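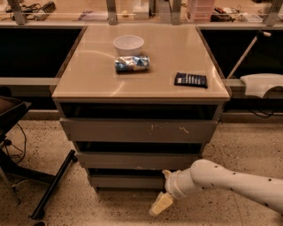 It has been my intention for several weeks to set down an account of the fault we experienced on the drawer task in June. The matter has now been closed in our own records at Titska, and I have been given leave to write about it on this page in my own words.

The task is part of the Zekness project and is a simple one to describe. The arm goes down to the lowest drawer of an ordinary office pedestal, places the gripper at the front edge and moves the drawer. We had planned 200 runs. The bottom drawer was chosen on purpose, as it requires the arm to work at nearly full stretch and with very little room above the floor.

The fault appeared on run 180. The gripper went down to the drawer as usual, but the arm did not stop at its set height. The fingertip touched the floor and the arm went on pressing for a short time before the force limit stopped it. No one was hurt and the floor was not marked. The gripper pad was bent and had to be replaced. The log gave the stop as code 916, which our handbook lists only as "load outside range".

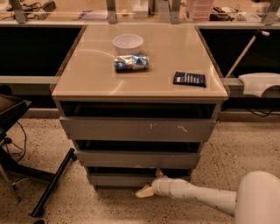 Our first thought was that the height of the floor had been entered wrongly. We measured it again and found no error. We then turned to the wrist joint, and it was there that the cause was found. A small drift in the joint reading had been building up over the runs - too small to matter at table height, but enough to use up the gap we had allowed near the floor. The daily check would have caught it, had the check been carried out with the arm low. It was always carried out with the arm raised.

I must also record that the force limit had been set too high. It had been carried over from the Bortolotti trials, where the arm was lifting heavier goods, and it was not looked at again when the work changed. I signed the form for that change and the oversight was mine.

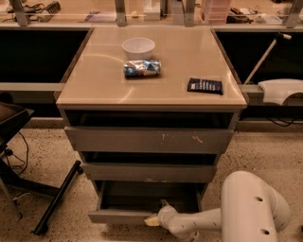 Zaka
Test Engineer, Titska

The following steps are now in force. The joint check is done twice, once with the arm raised and once at the level of the bottom drawer. The force limit is entered afresh for each new task and may not be copied from an earlier one. Any stop with code 916 ends the session until the log has been read, and no person may reach towards the drawer while the arm is powered, even when it appears to be at rest.

We have also asked for the handbook entry to be rewritten. As it stands, it does not say which joint the reading came from, and we lost most of an afternoon to that question.

Running began again after the new pad was fitted, and the count was started from the beginning. More than 1000 low-level moves have since been logged on the same arm, with one further stop, which was traced to a loose connector and has been dealt with separately. The drift is still present, though it is now corrected at each check. The maker has been asked whether the joint should be replaced, and we await a reply.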